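Repetition and Silence in Benedetti's "Zereck"
Student project report, Poetry and Form module
March 30, 2022

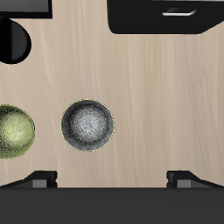
1. Subject of the report

"Zereck" is the fourth poem in Benedetti's collection Restuma. It has 24 lines, arranged in couplets, and describes a ferry crossing to the island of Galtden made by a speaker who is bringing home a parent's belongings. The poem is usually read as an elegy. This report accepts that reading but looks at a narrower matter, namely how the poem uses repeated words and unfinished sentences to control what the speaker admits to the reader.

The title is the name of the ferry. It appears once in the text, in the opening couplet, and is not explained. A reader who does not know the collection may take it for a person, and the first half of the poem allows this mistake to stand. The boat "waits", "listens" and "turns its back", and only the mention of a car deck in line 13 settles the question.

2. Method

The poem was read aloud and then marked up by hand. Every repeated noun and verb was underlined, and every line was classed as end-stopped or run-on. Repeated small words such as "the" and "and" were left out. The marked copy was then compared with the two poems on either side of it in the collection, to check whether the patterns belonged to "Zereck" or to Benedetti's style in general.

Rhyme was also noted at first. There are some half-rhymes (salt/shelf, gone/again) but they follow no scheme, and this part of the work was dropped.

3. Repetition

The verb "carry" is the most frequent content word in the poem. Its meaning shifts as it returns. In the opening couplets it refers to boxes and coats. In the middle of the poem it refers to sound, when a voice from the upper deck "carries" over the water. In the final couplet it has no object at all: "and what I could not lift, I went on carrying". The grammar of this last line is incomplete if the word is taken in its first sense, and the reader has to supply a different one.

The noun "door" behaves differently. It occurs in line 5 and again in line 20, and both times the door is being held open by somebody else. In line 5 the speaker thanks them. In line 20 the speaker walks through and says nothing. The second use depends on the reader remembering the first, and fifteen lines is a long gap in a poem of this size. During the first reading the link was missed, and it was found only when the copy was marked.

The neighbouring poems contain very little repetition of this kind. One repeats a whole line as a refrain, but the words around it do not change its meaning.

4. Unfinished sentences

In 2 places the speaker begins a sentence and abandons it. The first is "If she had only", followed by a stanza break and a description of the weather. The second is "I would have", followed by the ferry's safety announcement. The halves could be joined to form one sentence, "If she had only, I would have", and the argument between the speaker and the mother can be partly guessed from it. The poem gives no further details of any quarrel, so this should be treated as an inference.

The use of the announcement is effective. It is printed in italics and keeps the flat wording of official speech, asking passengers to "remain with their property". In its own setting the phrase is an ordinary instruction. Placed after the broken sentence, it also describes the speaker's position as the person left in charge of the boxes.

5. Line and pace

Most of the couplets before line 13 are end-stopped, and the reading pace is slow. After the car deck is mentioned, the sentences run over the line endings and over the gaps between couplets. The pace slows again only at the close, when the boat reaches Galtden and the ramp is lowered. It would be possible to match this to the physical crossing (harbour, open water, harbour), although the change does not fall exactly where the boat leaves the harbour wall, in line 9.

6. Limits

The report deals with a single poem, and the comparison with the rest of Restuma was restricted to the poems next to it. No drafts were consulted. The later sequence set on Galtden also uses a public announcement, spoken this time at a bus station, and a fuller study would need to include it.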